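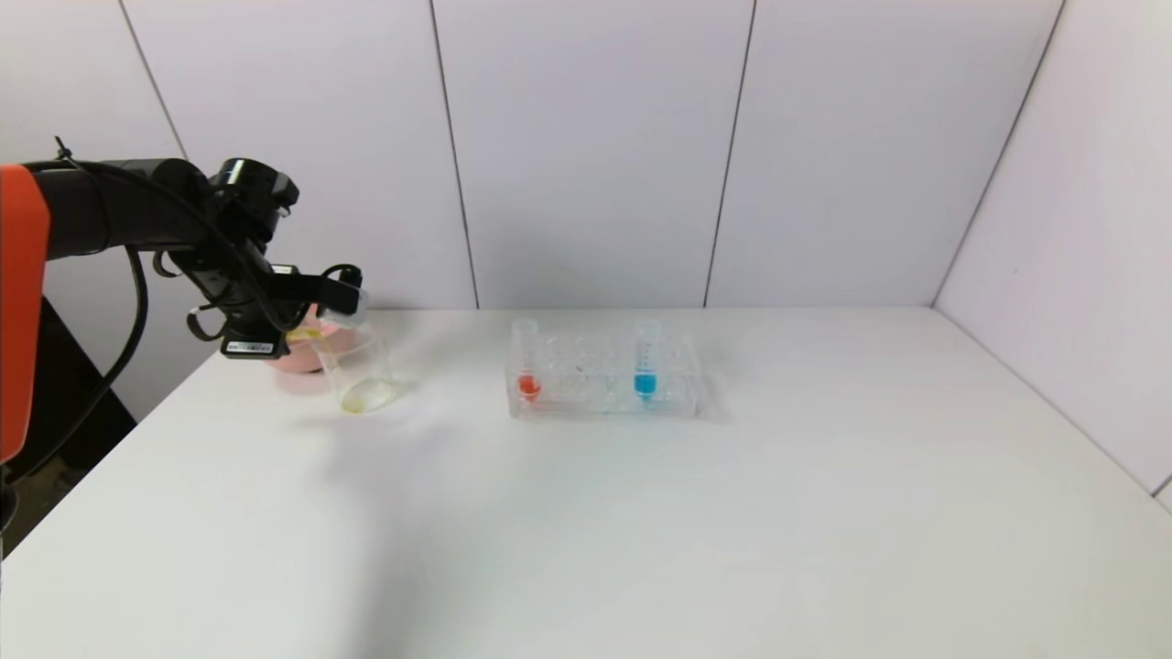

How Does Milk Turn Into Yogurt?

Reading time: 4 minutes

Milk is runny. Yogurt is thick and sour and sticks to your spoon. But yogurt IS milk. So what happened?

Short answer: tiny living things ate part of it. Longer answer, keep reading.

Meet the bacteria

Bacteria are alive, and very very small. Way too small to see without a microscope. Some kinds make people sick. Lots of kinds don't. A few are really good at making food, and those are the ones we want.

Yogurt needs 2 main kinds. They have long names. Here goes: Lactobacillus bulgaricus (LAK-toe-buh-SILL-us bul-GAIR-ih-kus) and Streptococcus thermophilus (STREP-toe-KOK-us ther-MOFF-ill-us). Say them at dinner. Grown-ups will be impressed.

What do they eat?

Sugar! Milk has its own sugar in it, called lactose. Even plain milk, nothing added. The bacteria eat the lactose and make something called lactic acid. Acid tastes sour. Lemon juice has acid in it too, a different one. So that sour taste in plain yogurt? Lactic acid.

Why does it get thick?

Milk also has protein. Protein is stuff your body uses to build muscles, skin, hair, all of it. In milk the proteins float around in teeny little clumps. They mostly stay apart, so the milk stays runny.

Then the acid shows up. Now the clumps start sticking to each other. More and more of them, untill they make a kind of net all through the milk. The water gets trapped in the net. Like a sponge, sort of. Runny stuff stuck inside = thick yogurt.

How people make it

1. Heat the milk. A grown-up job. Hot milk burns. Heating kills germs we don't want and changes the proteins so the net comes out stronger.

2. Let it cool down some. Warm, like a bath. Too hot and the yogurt bacteria die. Too cold and they get slow and sleepy (well, not really sleepy, but slow).

3. Stir in a spoonful of old yogurt. Yes, yogurt from the last batch! It has to say "live cultures" on the tub. Cultures just means the bacteria.

4. Keep it warm and leave it alone. At least 4 hours, sometimes all night. No poking, no stirring. You'll break the net.

5. Into the fridge. The bacteria slow way down and the yogurt firms up.

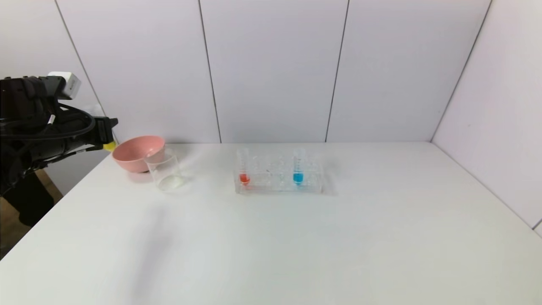
What is the watery stuff on top of my yogurt?

It's called whey (say it like "way"). A little bit of water leaks out of the protein net, and it brings some vitamins and protein along with it. Stir it back in. It's fine to eat.

What about babies?

Babies under one year shouldn't have regular cow's milk as their main drink. But plain yogurt is often one of the foods they get to try once they start eating solid food, usually when they're six months old or so. Plain, no sugar and no honey. Honey isn't safe for babies under one. Some babies are allergic to milk, so the parents might check with the doctor first. If you have a baby brother or sister, ask before you share your spoon!

Is all yogurt the same?

No. Greek-style yogurt gets strained, so a lot of the whey drips out and it's extra thick. Drinkable yogurt is thinner. Fruit yogurt has fruit, and often a lot of sugar too. Check the label, look for "added sugars." Some yogurt is made from goat milk or sheep milk. Some is made from soy or coconut, for people who don't drink milk.

Try this

Get two spoons. One taste of plain milk, one taste of plain yogurt. Which is sweeter? Wich one is sour? Now you know where some of that sugar went.

Words to know

Lactose: the sugar in milk
Lactic acid: makes yogurt sour
Whey: the watery part
Culture: the live bacteria that start a batch

Written by Divina Dela Peña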